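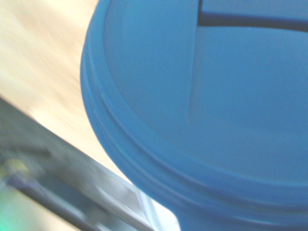 A Lid for Everything
By Mwajuma Khaemba

My grandmother kept her flour in a tub with a plate on top, and the plate had a brick on top of that, and if you wanted pancakes you first had to move the brick. I think of her whenever I walk into Akinyi Simiyu's kitchen in Bristia, where every last thing has a lid that fits it (I have checked, because I am nosy, and she let me).

Akinyi started in February, after a bag of rice split on the top shelf and went down behind the stove. She spent the weekend pulling everything out of the cupboards, and by the end of it she had a heap of tubs on one side of the room, a heap of lids on the other, and very few happy marriages between them. Her neighbor Kibet Koech came over to help and stayed for supper both nights!

What she learned is simple enough to borrow. Match every tub with its lid before you buy a single new one. Wash the rims with an old toothbrush, going right down into the grooves, as that's where the flour and sugar like to settle. Big round lids are best stood on edge in a dish rack, and small ones can go in a drawer. Anything still without a partner after 2 weeks goes out of the house.

She spent 300 shillings in all, most of it on labels, and she has already peeled half of those off again. The rice now lives on the bottom shelf, next to the beans, and the brick, I'm told, would be welcome in the garden if my family still has it.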